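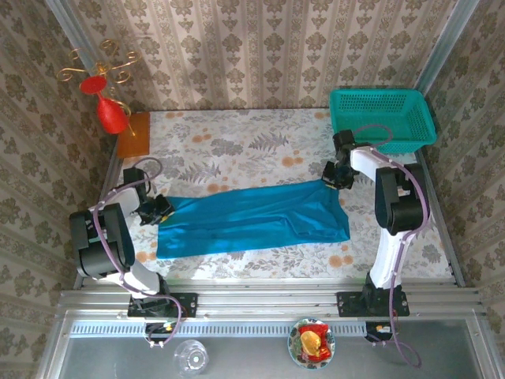

Monday, May. Shrinkage and twist, knit tops. Bench notes, continued from the last book.

Started at 8:30. Lab dry and a bit cool, so I let everything sit out flat for the morning before marking anything. Vaida had already cut the swatches from the Belmonte roll and left them under the rack with the face side up. Roll is plain jersey, 155 gsm on the ticket. I didn't weigh it myself today. Should do that before anyone quotes the number to the mill.

Marked benchmarks at 35 cm in both directions using the laundry pen, not the old blue marker. The blue one bled on the Hendari samples last month and we lost the crosswise readings. Thanasis wants us to go back to sewn marks for anything dark. He is probably right, but sewn marks pucker on light jersey if the thread is pulled even slightly, and then the reading is off before the first wash. For now: pen on lights, loose cotton thread on darks.

Wash: front loader, warm, the 37 minute program, standard powder, ballast made up with the old sheeting. Line dried half, tumbled half. Tumble on medium until the machine stopped by itself, which took longer than I expected. Lint filter was full from someone's towels. Please empty it when you finish.

First look after one wash. Lengthwise shrinkage is clearly worse on the tumbled pieces. Crosswise hardly moved on the line dried ones, and one grew a little. I think that one was hung by a corner. Vaida says no, she hung them all along the long edge, so I will repeat it before I write it down as a result. Figures are going on the sheet by the sink, not in here, until all five washes are done.
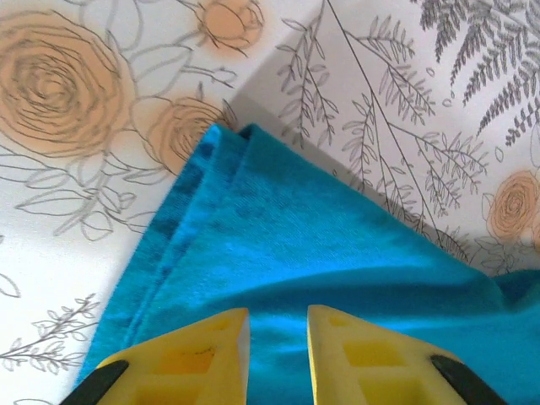

Twist

The side seam problem again. A tube of single jersey comes off the machine with the courses on a slight spiral, finishing pulls it straight, and the first proper wash lets it go back. On a finished shirt you see it as a side seam that swings to the front at the hem. People bring these back as "badly sewn" and the sewing is usually fine.

Method as before: fold at the shoulders, lay flat, smooth by hand without stretching, measure from the fold to the side seam at the hem. Left and right both. Faisal asked if we could just draw a square on the body and measure how far it leans. We can, and it is faster on unsewn fabric. On made-up garments I still prefer the hem measurement. It matches what the customer complains about.

Things that changed the reading when I repeated it on the same Jevard shirt:
Smoothing from the collar down versus from the hem up.
Laying it on the bare bench versus on a cloth. The cloth grips and the hem does not settle.
Measuring straight out of the dryer. Needs to rest.

So: hem up, bare bench, rest at least until after lunch. I'll type this up for the wall.

Analyn came by at 2:15 with the Sekent returns. All from the same dye lot according to the paperwork, though the care labels don't agree with each other — half say tumble low, half say do not tumble. That needs to go back to them as a question before we test anything, otherwise we are testing to two different instructions. She will write to them.

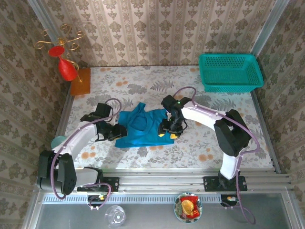 She also wants to know if softener makes the twist worse. I have no data on that either way. My guess is that it lets the loops slide more easily and the fabric relaxes sooner, so it would show up at wash one instead of wash three and end in the same place. Worth one small run. Softener goes in at the rinse, 335 ml of the diluted mix, same dose for each load.

Noel has the dryer booked all morning tomorrow for the pilling set. I asked for it from one o'clock.

To do
Weigh the Belmonte roll properly, cut discs from three places across the width.
Rehang and repeat the swatch that grew.
New pen. This one is going dry.
Ask Thanasis where the steel rule went. I used the plastic one today and the zero end is worn, so I measured from the 1 cm line and subtracted. Checked twice. If a reading looks out by exactly one, that is where to look first.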